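A Morning at Prornelport, With My Budget Sheet Folded in My Back Pocket

Our packing room in Clallton has been talking about automation for longer than I've worked there, and in January I finally got sent to look at some.
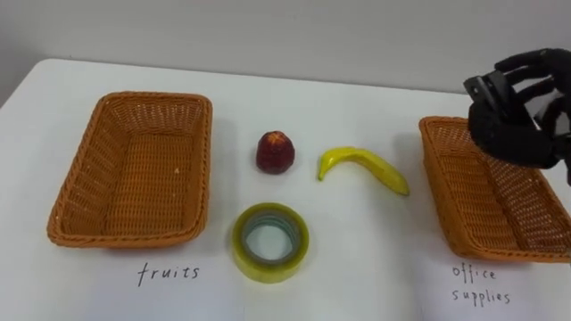
I should say that I went as the person who signs for equipment, so if you came for torque curves you'll want somebody else's write-up. I buy shelving, label printers, the odd conveyor belt, and once a very disappointing floor scrubber. My boss had given me one instruction, to come home with a number he could put in next year's plan, and I left the house before six with a thermos and a list of questions that ran onto the back of the page.

Prornelport is easy to find once you give up on the navigation and follow the signs for the freight yard. They gave us coffee (good coffee!) and a sticker with our name on it, and there were 30 of us on the list, mostly from small warehouses and a couple of school supply outfits like ours. Marijke Mulder showed my group around. She runs customer trials there and has the patience of a kindergarten teacher, which she needed, because the man next to me asked about forklifts at every stop.

The sorting station was the part I'd come for. They keep it very simple, with two wicker baskets on a white table, one marked for fruits and the other for office supplies, and a black robotic hand with jointed fingers to do the work. A banana, a little red fruit and a roll of clear tape were sitting out waiting between the baskets. I liked how ordinary it all was, right down to the labels, which are handwritten in black straight on the tabletop. Our returns bench has the same problem on a bigger scale. Things come back in one heap and somebody has to decide where each of them goes, and I stood there mentally swapping the fruit for glue sticks.

Marijke was very frank about money, and I wish more people in her line of work were. The hand and the arm are one quote, she told us, and then there's the table, the guarding, the cameras, the training days and the service contract, and those are the lines that people leave out and then have to go back and beg for. She suggested we each write down what we'd spend in the first year if the thing never picked up a single item. I did mine on the bus back to the parking lot and had to have a mint afterward.

Some figures, for those of you who are in the same boat. The trial they offer is called Moges, and it comes to 2,482 a month with the arm, the hand and remote support included. You pay a deposit of 2,000 up front, and you get it back if you return everything in decent shape. Spare fingertips are 97 a set. I asked how many sets a bench like ours would go through in a year and she wouldn't guess without seeing our stock, so I've left that line open on the sheet with a big question mark beside it.

I also asked about floor space, and I'm glad I did. Our bench is pushed up against a wall with a radiator on one side, and she thought we'd have to move it out and run new power before anybody delivered anything. So an electrician goes in the budget as well, and so does a weekend of overtime for moving the racks.

Lunch was soup and rolls in a hallway, and I got talking with two women from Trarport who rented for a season before buying. Their advice was to pick one dull job and leave the robot on it until everyone is bored, and to set aside somebody's hours every week for looking after it. They hadn't done that the first time and their best packer ended up doing it between orders, which she did not enjoy.

My own plan, as of this week, is to ask for three months of the trial, the electrician and the training, and to put off any talk of buying until fall. I'm sending Marijke a box of our real returns so she can tell us what the hand makes of them, padded envelopes and all. If you want to see my spreadsheet, it's on the shared drive under Returns Bench, and please don't touch the yellow cells.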